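Moving Small Collections
Week 6 handout: packing, carrying and the paperwork that goes with it

Right, so last week we got as far as the condition check, and a few of you asked me afterward why I spent so long on it. I'm going to come back to that today, because the condition check is where most loan arguments begin and end. If you missed the session, borrow someone's notes before you read on (Eluned Parry's are much neater than mine).

What we mean by a small collection

For this course I'm calling anything up to 4,000 objects small. That's my own line, drawn so that we can talk about places where one or two people do everything. My first job was at the town museum in Atcombe, which had 3,719 objects on the books when I started, and I was the registrar, the packer, the driver and the person who made the tea. You learn quickly in a place like that! You also make mistakes that a bigger museum would have caught, and I'll be telling you mine as we go.

Before anything gets packed

Start with the loan agreement. Read all of it, including the dull parts at the back, and write down three dates on a card of your own: when your insurance starts, when the object leaves the shelf, and when the borrower has to send it home. The gap between the first two is where I got into trouble. I once took a pair of glazed bowls off display a day before the cover began, purely to save myself a trip up the stairs, and then had to explain that to Tomos Wogan, who was my director then and did not enjoy the conversation.

Then do your condition report. Write it as though the next reader has never seen the object and is slightly suspicious of you. "Good" means nothing. "Hairline crack from rim, left of handle, length of my thumbnail" is better, and a real measurement is better still. Photograph each side in the same order every time – I go front, back, left, right, top, base – and put the object number in every shot.

Choosing a case

People get attached to crates, and I do understand it, a well-made crate is a lovely thing. But for a short trip by road with one or two small, sturdy objects, a hard plastic case with cut foam does very nicely, and you can carry it yourself. The shell takes the knocks. The foam is doing the real work, so that's where your attention should go.

Cut the foam a little under size for a firm hold, but never so tight that you have to push the object in. If you find yourself pressing, stop and trim. Leave finger spaces on two sides so that whoever unpacks it can lift from the base. And please line the hollow with tissue or a soft smooth fabric, especially for anything with flaking paint, which probably shouldn't be traveling at all, but we'll argue about that in week 9.

Label the case on the top and on one end. Put your phone number on both. I don't write what's inside on the outside, just the loan number.

The Stevport loan

We'll use this one for the exercise. Atcombe lent a brass ship's lamp and its spare chimney to Stevport for a harbor show that opened in October. The drive was 90 minutes, and we had 2 people in the van. On paper it was a very easy loan. The chimney arrived fine, the lamp arrived fine, and we still ended up with a three-week row over a dent, all of it down to a condition report that said "some wear to base." I wrote that report. You'll get a copy, and you may be as rude about it as you like.

Arrival

Ask for a clear, steady surface before you carry anything in, and set the case down flat. Let it sit, closed, long enough to come round to the temperature of the room. Stevport wanted to open up right away and I had to be a bit stubborn about it. I usually ask for a full day if the weather has been cold.
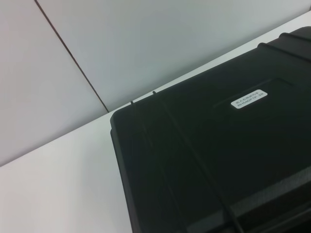
Unpacking and signing over

Have both reports out before the lid goes up, yours and a blank one for the borrower. Take off rings and watches, and tuck in your lanyard. One person lifts, the other writes. Keep every scrap of packing until you've checked it for loose bits, then store it inside the case with your packing notes on top, so the trip home goes the same way.

Both people sign, both people date it, and you keep a copy. Don't let anyone tell you they'll email it later.

For next time

Read the Stevport report and rewrite the section on the base in four sentences or fewer. Bring a small object from home that you wouldn't mind someone else handling, plus a ruler and a soft pencil. We'll be swapping objects and reporting on each other's, so nothing precious, please.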